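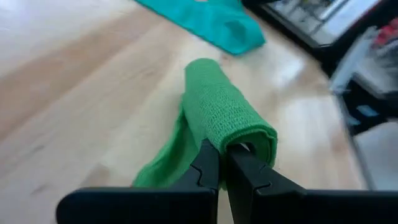 Rolling and Bagging the Green Cloths

Monday's packing was at the Flumier workroom. The job was small: take each piece of green cloth, roll or fold it, and put it in a clear bag. Dzifa Adjei wrote the packing sheet and Khôi Trương kept the list. The order was for 33 bags, going out to Wolport in June.

We roll from the short side and keep the roll soft. A tight roll looks neat but springs open when you let go of it. If a corner hangs loose, tuck it under before the roll goes near a bag. 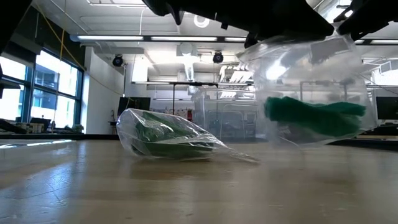
Two clear bags with green cloth inside, one lifted and one lying on the table.

The bags are longer than they need to be. We left the extra plastic alone this time. Folding it under takes longer than the packing does, and the folds don't stay put unless they're taped. Next time we will order the shorter size from Nông, which comes in packs of 9.

Bags with a split seam go in the recycling. A bag that is only wrinkled gets used.

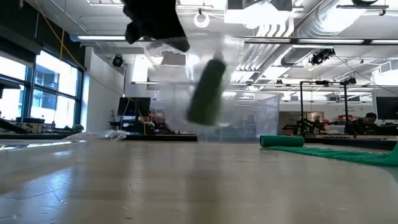 Dzifa's sheet says to hold each bag by the top and let the roll settle before it's set down. She also wants the label on the flat side, 2 inches from the bottom, where it can be read on a shelf. Labels were a separate job and were done after lunch.

The smaller pieces are kept apart from the long strips.

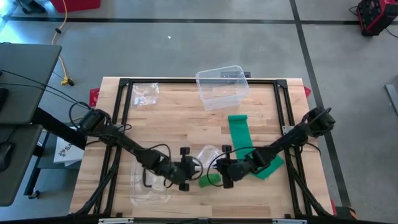
The clear boxes are the ones we use for sorting. They wash easily and you can check what's in them without lifting a lid. Viteo asked for the same setup, with 5 bags to a box, and that order comes next. Khôi has the list if anyone needs to check a count.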